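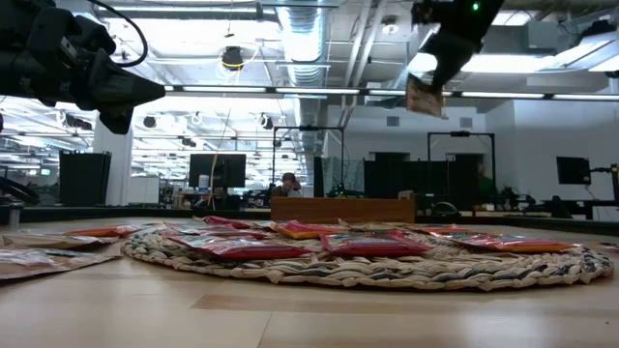
Reply by quayside_reader

The notice published by Omitz refers only to the signal station and its yard. It does not mention the slipway, and I should be grateful if members with access to the full sale particulars would confirm whether the slipway forms part of the lot. The plan attached to the notice has been reduced to such a size that the boundary cannot be followed beyond the north wall.

Posted Saturday, March 8, 2025

Reply by Otby_Foreshore

The slipway is included. The particulars describe the property as "the former signal station, yard, boundary walls and slipway, Otby", and the freehold is to pass as one title. The site area is stated as 3,000 square metres. A right of way on foot is reserved across the yard to the shore path, 30 metres in length, and is shown by a broken line on sheet two.

Members may inspect a full-size copy at the Lolville council offices during normal hours. Copies are not being supplied by post.

Reply by lease_and_title

I would add a caution on the right of way. The wording in the particulars is "access at reasonable times". The wording in the old licence, under which the public has used the yard for many years, contains no limit as to time. A purchaser could properly argue that the gate may be locked at dusk. Any member making a written response should ask for the licence wording to be carried over in full.

Reply by quayside_reader

Thank you both. I had not seen sheet two.

May I also ask what has become of the conservation plan? The earlier consultation, held in August, stated that one would be prepared before the property was offered for sale.

Reply by Otby_Foreshore

A plan was prepared and is listed in the schedule of documents. It covers the tower, the lamp room and the stone boundary walls. The sheds on the east side are recorded as being of low significance and may be demolished with consent.

Reply by Granite_Row

I must disagree with the assessment of the sheds. They were put up for the storage of buoys and chain, and they are the only buildings on the site which show what the station did from day to day. The tower is handsome, but it was manned by very few people. Most of the work was carried out in the yard. A plan which protects the tower and permits the removal of everything that served it has, in my submission, been written with the purchaser in mind.

Reply by lease_and_title

I do not think that is a fair reading. The sheds were re-roofed twice and the doors on the seaward side are modern. The plan says so, with dates. It also requires a full drawn and photographic record before any demolition takes place. Members are entitled to prefer retention, but the authors of the plan gave reasons and those reasons should be answered.

Reply by Granite_Row

A record is of little use to a person standing in an empty yard. The replacement of a roof is maintenance. By the same test the tower would fail as well, its stair having been renewed throughout.

I accept that the reasons are set out. I do not accept that they are sufficient.

Reply by Tapia_Road

As one who lives near the property, I should like to put a different view. The station has stood unoccupied for a long period. The gutters on the road side have failed and the wall below them is in poor order. I would sooner see it sold with some loss to the sheds than kept whole on paper and allowed to decay. The residents of Tapia Road have written to this effect.

Reply by quayside_reader

Was that letter sent on behalf of all residents? I live at the lower end and was not approached.

Reply by Tapia_Road

It was sent in the names of those who signed it. I apologise if the wording above suggested otherwise. A copy can be sent to you by private message.

Reply by harbour_ledger

On the matter of cost, members may find the following useful. The schedule of condition puts repairs to the boundary walls at 375 pounds per metre, exclusive of scaffolding. The vendor has offered no contribution. The deposit payable by any party wishing to submit a tender is 2,000 pounds, returnable if the tender is unsuccessful.

I raise the deposit for a particular reason. The local history society has expressed an interest in taking the lamp room on a long lease, but the conditions of tender do not allow an offer for part. The society would therefore have to find a partner willing to buy the whole. I have asked Omitz whether a joint tender would be accepted and await a reply.

Reply by Otby_Foreshore

Clause nine permits joint tenders, provided that one party is named as lead and signs the contract. It says nothing of a lease granted afterwards. I would suggest that the society obtain its own advice before lodging any sum.

Reply by harbour_ledger

Clause nine is noted, with thanks. I had been working from the earlier draft, in which it did not appear.

Moderator's note

Members are reminded that comments made on this board are not treated as formal responses. Responses should be made in writing to the property section at Lolville, quoting the title of the notice. Discussion of the sheds has been moved to its own thread, to which Granite_Row and lease_and_title are kindly directed. Questions on the right of way and on the tender conditions may continue to be posted under the present heading.

Reply by lease_and_title

Noted. For completeness, the old licence is item 14 in the schedule of documents, and the clause on access is on its second page.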